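**Nundwood Packing Works** is a contract packing site operated by Alcombe, a supplier of portioned goods to cafés and staff canteens. It is known mainly for the gradual automation of its cup-filling and sorting work, and for the agreement on staffing that went with it. The two-armed stations used there are called Jirari benches, after the name of the project under which they were introduced.

## Background

Before the project, cups were filled, checked and set out by hand at long tables. Work was divided into short shifts, and staff changed position every hour to limit strain on the wrists and shoulders. A full bench was expected to deal with 3000 cups in a day. Absence on the hand line was higher than in the rest of the building, and a review of working conditions, led by the operations manager Barrett Hutchins, named repeated reaching and gripping as the main complaint.

Hutchins proposed that the repeated part of the task be given to machines and that the existing staff be trained to set up, teach and supervise them. The proposal was accepted on condition that no post be removed during the trial period.

## The Jirari benches

A Jirari bench consists of two robot arms facing each other across a wooden worktop, each arm ending in a two-fingered gripper. The worktop is held in a black aluminium frame, to which further equipment can be fixed. Clear plastic cups are used in practice work so that the contents can be checked from the side without lifting them.

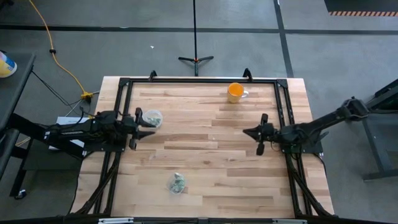
Each new task is taught by an operator, who guides the arms through it a number of times and marks the attempts that should be kept. Tasks are kept short at first. An operator may begin with moving one cup from one side of the worktop to the other, and add a second cup or a mug once the first movement is reliable. Positions are varied between attempts, as arms taught with objects in a single place tend to fail when those objects are moved.

Floor tape is used in the bench area to guide movement on foot. Staff are required to stop both arms before reaching over the worktop, and only a trained operator may restart them.

## Effects on staff

The first training course was attended by 11 members of the hand line and lasted 7 weeks. By the end of the trial, 26 people held the grade of bench operator, a new grade with a higher hourly rate than packing. Several experienced packers chose to remain on hand work, which continued for small orders and for goods too soft or irregular for the grippers.

The change was not welcomed in every respect. Operators reported fewer sore wrists but more tiredness from long periods of watching, and some said that the work had become lonelier. On the hand line, conversation across the table had been part of the day; at a bench, one person commonly worked alone. Following a staff meeting in August, benches were arranged in pairs and a rule was adopted that no operator should supervise for more than two hours without a change of duty.

There was also disagreement over credit for the teaching work. Packers argued that the movements learned by the arms were their own skill, built up over years, and that a single training payment did not reflect this. A revised agreement, dated June 22, 2021, introduced a payment for each taught task brought into regular use. It also gave operators the right to withdraw a task that they considered unsafe.

## Later use

The teaching method was afterwards taken up at Alcombe's smaller Kapoor site, where it is used for sorting returned cups and mugs. The staffing agreement applies at both sites. Hand packing has been kept at Nundwood, and new employees spend their first month there before applying for bench training.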